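FOR IMMEDIATE RELEASE
May 15, 2018

Parideo asks the households of Trudthorpe to look, at last, at the table

TRUDTHORPE: Parideo, the home-organizing service that has spent six years telling people what to do with their cupboards, today launched Clear by Supper, a program for tables that were bought for meals and have since gone into other lines of work.

The program opens to bookings in June. It covers dining tables, kitchen tables, desks, and the large class of furniture that is a dining table until somebody plugs something into it. Each booking buys one visit, one set of trays and one frank conversation about cables.

Parideo surveyed 418 households in Trudthorpe and neighbouring Cascombe over the winter. Most reported owning a table for eating at. Rather fewer could say when they had last eaten at it without first moving a pile to a chair, and then moving the pile back when someone wanted the chair. Respondents were invited to name the item that had been on the table longest. Popular answers included a charger for a phone no longer in the house, one glove, and the instructions for the table.

The company takes a dim view of the usual advice, which is to buy a large basket and sweep everything into it. Parideo has emptied a great many of those baskets. They contain what was on the table, plus a year.

Clear by Supper works by the surface. A visit starts with whatever is used daily, which stays within reach and gets a proper spot. Drinking vessels go back to the kitchen, including the one its owner is "still using." Wires are matched to the thing they belong to, coiled and labelled. Wires that belong to nothing go into an envelope with the date on it, and if the envelope is still sealed at the next visit it goes to the electronics depot on Wuisan Road with no speeches made.
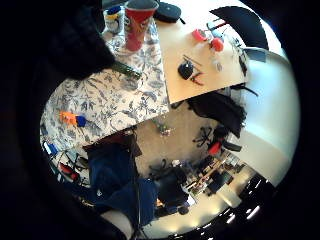

Does a household with two tables have to give one of them up?

Most keep both. The consultant settles with the household which table gets the cloth and the meals and which one gets the tools and the wiring, and writes it down, so that it can be pointed to during later disagreements. A bare wooden top is the better choice for small repairs and anything with a battery in it. A good cloth hides scratches nicely but has a poor record against solder.

The tray set was developed for Parideo by Wuisan, the Cascombe maker of household storage. It consists of a shallow tray for pens, rulers and combs, a deeper one with a lid for small tools, and a narrow stand for bottles that would otherwise migrate to the edge of the table and wait there for an elbow. The trays come in grey and in a colour Wuisan calls Oat, which is beige. Felt feet are included. A fourth tray, intended for things the household planned to decide about later, was tested and withdrawn after it filled up in every trial home before lunch.

Chairs are covered by the program as well. Parideo recommends one wheeled chair per working person and asks that the remainder be parked where they can be walked past in the dark. Bags and jackets that have taken up residence at the table will be offered a hook by the door. The company reports that jackets adjust quickly and their owners less so.

A standard visit costs $30 for the assessment, which is credited toward the full program if the household goes ahead. Twenty-two consultants have completed the training, a good part of which deals with keeping one's face still. Parideo has set aside 800 tray sets for the opening season and will order more if Trudthorpe turns out to be as bad as the survey suggests.

Clients are not required to tidy before the consultant arrives. Parideo would in fact prefer that they didn't, having learned to check the bathtub.

Availability
Bookings for Trudthorpe and Cascombe open in June through the Parideo office and at the service counter of the Wuisan showroom. Tray sets may be bought separately at the showroom. Evening visits can be arranged, though the consultant will not stay for supper, however clear the table.

About Parideo
Parideo provides in-home organizing for kitchens, closets, garages and spare rooms that no longer have any spare room. It is based in Trudthorpe, in an office whose own boardroom table is scheduled for a visit.

Media inquiries: Parideo Communications, Trudthorpe office. Sample trays are available to reporters, whose desks the company has seen.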